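Teaching a Machine to Tidy a Bedroom

The most boring job in robotics is also the one which decides whether the rest will work. A person takes a gripper in each hand and tidies up a bed. Then the bed is made untidy again, and the person repeats it. At Trerneo, the target for one household task is 1,000 repetitions, and the company has eight tasks on its list.

I spent two days there. I had expected to see robots working, and mostly I saw people folding things.

The method is simple to explain. It is slow and costly to steer a robot arm through every small movement, so the operators do the movements themselves, with grippers they hold in their own hands. The positions and the video are recorded together. Later, a learning system called Weria studies the recordings and tries to find what the good ones have in common.

"If I fold a towel the same way each time, I teach it one towel," says Troels Thygesen, who plans the sessions. "I must be a little bit different each time, but never careless. This is quite hard for a human."

So before each round he changes something. He moves the towel, he turns it, he puts some small thing near it that has no business in a bed. The covers are not pulled straight either, as in a real home they seldom are.

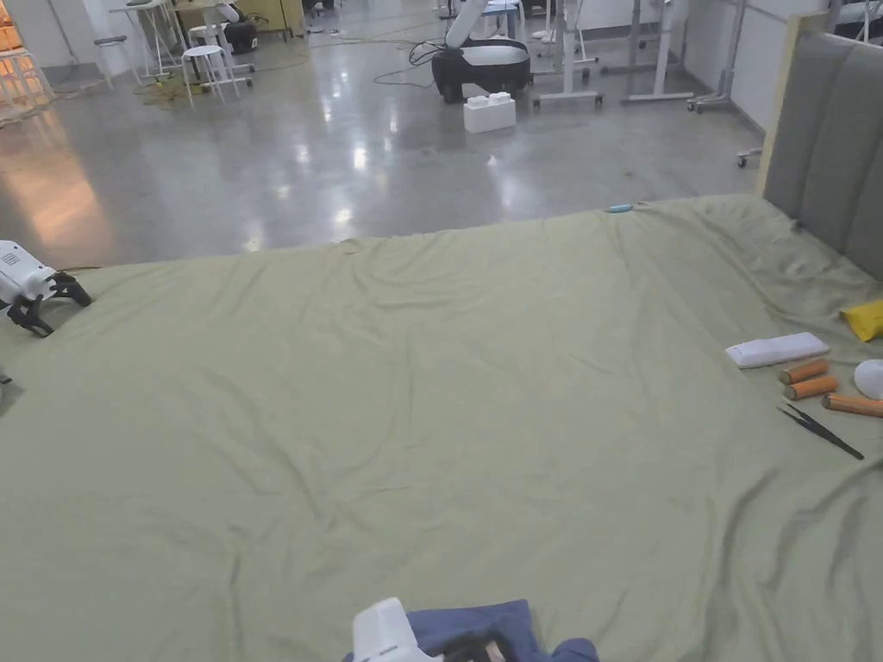
Economou, who ran a similar collection at another firm, told me by telephone that variety is praised too much, and that she would take 3 patient operators over any number of clever arrangements. In her view, most bad examples come from tired hands, and a tired hand looks perfectly normal on video until you watch it beside a fresh one.

Thygesen does not disagree. His operators change places often, and each may throw away a recording without giving a reason. In the beginning they had to write one, and so they kept too many poor ones. Mistakes which are corrected, on the other hand, stay in. A cloth that slips and is picked up again is useful, he thinks, for the robot will also drop cloths.

What the learning system makes of all this is not yet clear. An early version could take hold of a towel but let go too soon. The next one held on too long. A new version is planned for September, and until then the folding continues.

May 28, 2021

14 comments
Shared 37 times

Related
Plelorico opens its kitchen recordings to students
Why soft things are hard for robots
A day with the people who label video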